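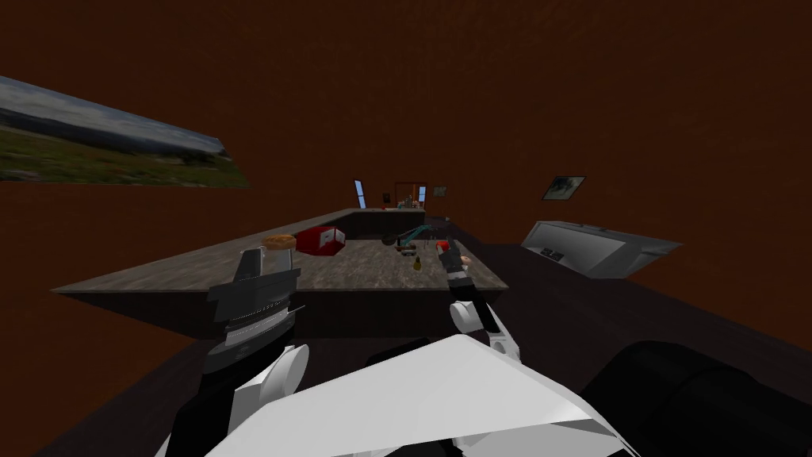
*Slide 1. Simulated kitchen-style room, two-arm robot at the L-shaped counter, low-light setting.*

**Opening (keep under a minute)**

- The question for this talk: how much of a policy's failure in a new room comes from lighting, and how much from object layout?
- Everything shown today is rendered. Hardware results are in the Rincombe report and I will not cover them.
- Point to the bread and the red box. They sit next to each other, and the left gripper is near the counter's front edge. This is the kind of layout used for the reach test.

**Method**

- Simulator: Wulalex. Scene generator: Justico, default wall and surface textures.
- 2405 scenes generated. 1948 kept after the reachability filter, which drops any scene where the target lies outside the workspace of both arms.
- Each kept scene is rendered twice with the same object poses, once under even light and once under uneven light with dark corners. The slide is from the uneven set.
- Policy is frozen. Inputs are the head view and joint positions. No depth.
- Episode limit is 2000 steps. A timeout counts as a failure.

**Result**

- Changing the light alone lowers reach success slightly. Changing the layout alone lowers it far more.
- The two effects do not add up cleanly. In dark scenes with crowded counters the drop is larger than the sum.
- We reviewed 100 failed episodes by hand. The most common error was a correct approach to the wrong neighboring object. Second was a stall above the counter edge.

*Pause. Next slide is the paired bar chart.*

**If asked**

- Why not retrain on dark scenes? Done on the Ríos split only. Numbers are in the backup slides.
- Contact model: default friction, not tuned. Grasp success is therefore not reported, only reach.
- Wall pictures are there as distractors and are never targets.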